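Aurora Carvalho
Gripper notes, thread. Two sets of fingertips on the same pair of arms, same toolbox, same controller. Posting as I go through the logs.

1/ Setup first. Two arms on one front rail, a fixed camera on the workspace, one camera at each wrist. The only thing I change between runs is the fingertip pads and the grip force limit. Everything else stays on the Rellix controller defaults.

2/ The test object is a cantilever toolbox. I like it because it asks for two different things. The handles are thick and forgiving. The trays are thin walled, and the fingers have very little room between a divider and a handle.
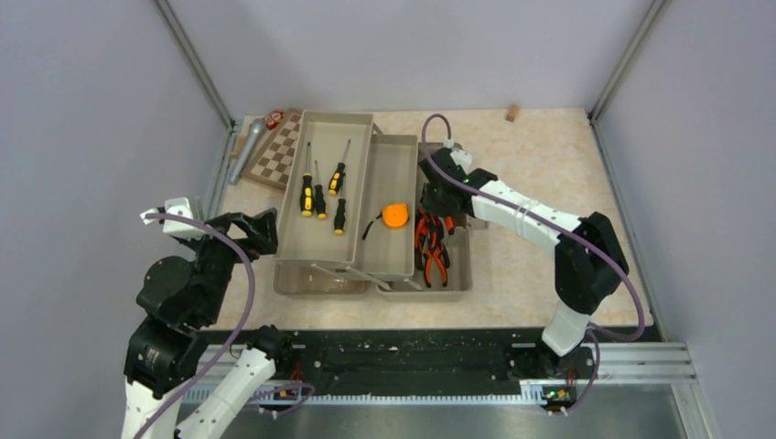 Toolbox open, one gripper at each front corner.

3/ Pads A are the Zastosbridge set, stiff, with a shallow face. Pads B are the Kinyua set, softer, with more grip on rubber. Over 200 picks logged across both. I am not going to post a success rate until I have split the log by tool type, so please don't ask for one number.

4/ Screwdrivers are the easy class for both. The handle is fat, the shaft is thin, and the center of mass is close to the collar. Grab the handle and it comes up level enough. Grab the shaft and it swings. The planner prefers the shaft more often than I would like.

5/ The wrist view explains part of that. Four handles close together, not all at the same angle, and the shafts have clear floor on both sides. The grasp scorer gives points for clearance and does not know about swing. I have added a penalty for distance from the handle. Weight is a guess for now.

6/ Glare is the other problem. Shiny tray floor plus overhead light gives a white patch right where the fingers close. Depth is useless inside it. Lowering exposure on the wrist cameras helped. Moving the light would help more, but then the fixed camera needs a new calibration. 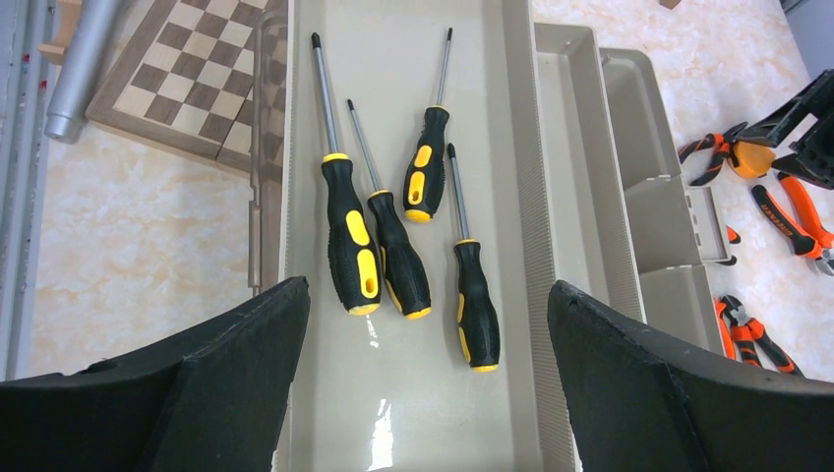 7/ Clear and tinted plastic

Smoky plastic is worse than glare. The depth sensor sees the lid, or what is under the lid, or an average of the two that does not exist. I ran the container as its own case, one gripper to a side, no tools.

8/ Settings for that case: approach speed at 50 percent, force limit down to 2 newtons until both fingers report contact, then ramp. With the default limit, pads A pushed the box sideways before the second finger touched. Pads B were slower to report contact but moved it less.

9/ I stopped using depth for the lid entirely. Edges from the fixed camera, corner fit, then a slow descent until contact. It is an old method and it takes longer. It also repeats.

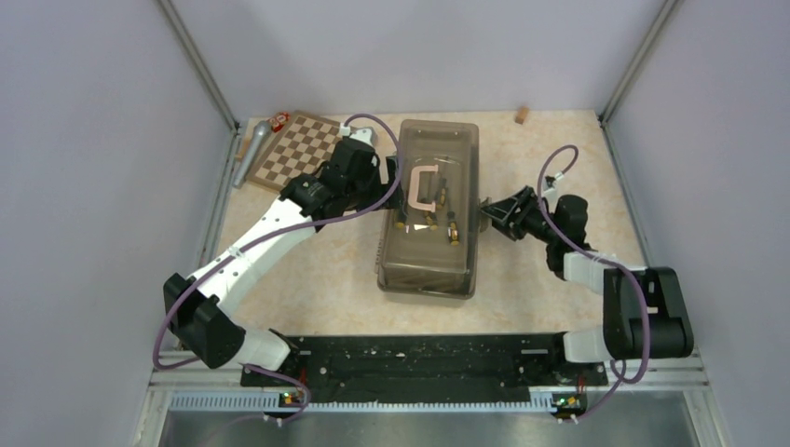 10/ Pliers

This is where the pads separate. Handles splay, the pivot is heavy, and two pairs in a pile will hook together. Pads A get between handles more easily. Pads B hold better once they are in, but the soft face drags on the neighbor.

11/ I ran the pile case on the bare tabletop next to the tray, so the walls are out of the equation. Orange and black handles against a pale surface segment well until they overlap. After that the mask merges and the scorer thinks it has found one large tool with a very wide handle. 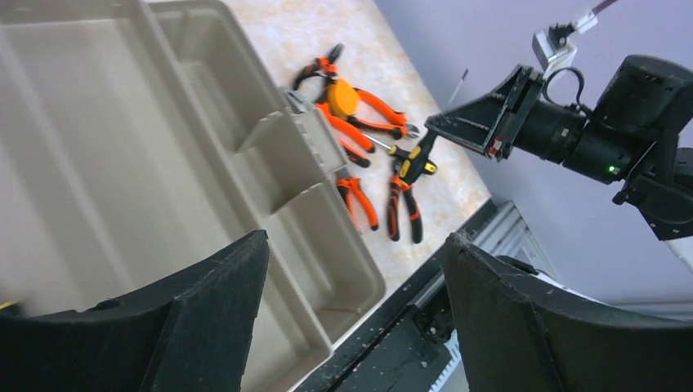
12/ Two arms in the same pile need a rule about who goes first. Mine is crude: whichever wrist camera has the higher grasp score moves, the other holds position. The Lurkden scheduler can do something smarter with shared volumes. I tried it for 39 picks and went back, mainly over the time it spent replanning.

13/ Current state: pads A on the left arm, pads B on the right, handle penalty on, wrist exposure low. Next is the log split by tool type, then the same runs with pads swapped between arms in case one wrist is simply better calibrated than the other. Numbers when that is finished, probably in January.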